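Household Goods and How We Count Them
Course notes, Unit 4: Claims about clutter
Shamim Naqvi
Revised August 2020

Before you start

Bring the Randorberg readings from last unit. We will use the inventory tables again, and I am going to ask the same dull question about them that I asked before, namely who filled them in and what they were told to write down.

Where the big numbers come from

Most popular writing on clutter opens with a number. The average home holds so many thousand objects, the average child so many hundred toys, the average adult loses so many days of life looking for keys. Students quote these in first drafts with great confidence. Try tracing one. You go from the magazine to a blog, from the blog to a book, and from the book to a professional organizer who said it in a talk. Often that is where the trail stops. I am not saying the number is wrong. I am saying you have no way to tell, and neither did the people who repeated it.

The Torkamach survey is better than most, and I still would not lean on it very hard. It went out by mail and got 472 replies. People were asked to walk through their homes and list everything in 20 categories. Look at what that does. A person who is bothered by how much they own is more likely to open the envelope. A person who owns a great deal is less likely to finish. These two pull in opposite directions, and the report treats them as if they cancel out. It gives no evidence that they do.

The report also never says what the replies were a share of. How many envelopes were mailed? If you find out, please tell me.

What is one object?

Is a box of crayons one thing or many? A deck of cards? A bed with two sheets, a blanket and a pillow in its case? The Torkamach form said to "use common sense," and the results look the way you would expect. One household reported one sewing kit. Another reported every pin in it. Both are in the same column, and the column has an average at the bottom.

Soft goods are the worst of the lot. Cushions, throws, stuffed animals, bath mats, dog beds and the faux-fur thing somebody got in December all get sorted by feel, and people don't agree on the feel. The same item can be bedding in one home, a toy in the next and decoration in a third. When a report says that toys went up and bedding went down, check first whether the households changed or only the labels.
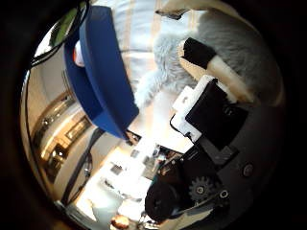
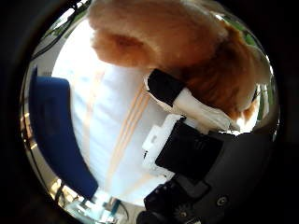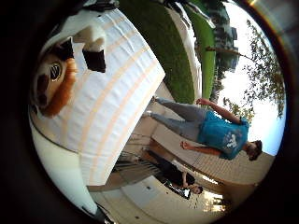
Fluffy material at close range, three views.

A second problem with the category tables is the one marked "Other." In the Torkamach results it is the third largest. A catch-all that big means the categories were drawn up at a desk by someone who had not tried them out on a real closet. The fix would have been a small trial run, then a new form. The authors say a trial was "considered."

The Grinau leaflet

You have a copy of this in your packet. Grinau sells shelves and lidded bins, and the leaflet says that homes with "a storage system" are calmer. Calm was measured by asking people who had just bought a storage system whether they felt calmer. Read it twice and then write down your objections. When I assign this, I usually get the following:

The people asked had spent money and would like to feel it was well spent.
They were asked one week after setup. We don't know about week ten.
Setting up shelves usually means throwing things out first. Maybe the throwing out did it.
There was no group that got nothing.

All fair. I would add one that gets missed. The leaflet counts a home as having a system if it has one Grinau unit in it. My own garage would pass, and I can't get the car in.

Was it always this bad?

Writers like to say that our great-grandparents owned very little. As proof they show an estate inventory. The one in your packet is from 1867, and it runs to a page and a half, which looks thin next to a modern home. But the clerk was valuing property. He wrote down what could be sold. "Sundry kitchen articles" is one line with one price next to it, and it could be six items or sixty. Children's things hardly appear. Neither does anything worn out, broken or homemade. If you listed only what would bring money at a sale, a lot of present-day houses would fit on a page and a half too.

It may well be true that people own more now. Cheap cloth and cheap plastic make it likely. An inventory made for a different purpose can't carry that claim alone, though, and I would like to see shop records, prices and house sizes next to it before anyone draws a chart.

The Ventura diaries

These are the sources I trust most in this unit, and they are small and messy. Each person wrote down what came into the house and what went out, every day, with no categories at all. You can't get an average from them. You can see a lamp go to the porch, come back in when it rains, and then sit in the hall for two months under a coat.

The weak spot is that keeping a diary changes what people do. Two of the writers admit it. One put off buying a rug so she would not have to write it down.

For next time

Choose one number about household possessions from a newspaper, an ad or a book. Follow it back as far as you can. Hand in the trail, with a note at each step on what was added, dropped or rounded. A dead end is a fine result, as long as you show me where it died. Two pages, and please staple them.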